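Home | Products | Teleoperation | Support | Contact

Briltov Two-Arm Teleoperation Kit

March | Noemí Sandoval

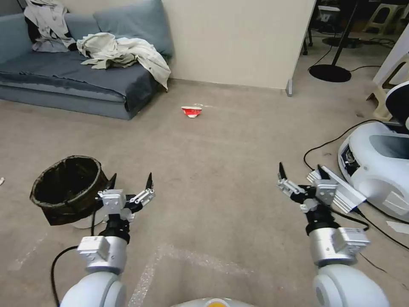
The Briltov kit records demonstrations on a two-arm robot while an operator drives it from a pair of hand-held leader arms. Joint positions, gripper opening and head camera video are written to one file per attempt on a shared clock. Floor pickup is the usual first task for a new site: a crumpled red and white paper cup on the carpet, a mesh wastebasket beside the left gripper, both grippers starting open. The operator chooses the arm, and the choice is stored with the attempt.

Gripper travel maps one to one from the leader trigger. Force feedback is available on the wrist joints only. A foot pedal starts and stops recording; a double press discards the current attempt.

The reference set supplied with the kit holds 1,441 attempts, of which 184 are marked as failed and kept for training. Playback on the robot requires the same gripper fingers used during recording. Vekik software is included. Leader arms are calibrated by Ledesma before shipment and should be checked again after any change of cable.

Part number 3405. Setup questions: Rigoberto Rosales, Support.

Related items
Briltov foot pedal, spare
Leader arm desk clamp
Vekik playback license
Brillorach fingertip set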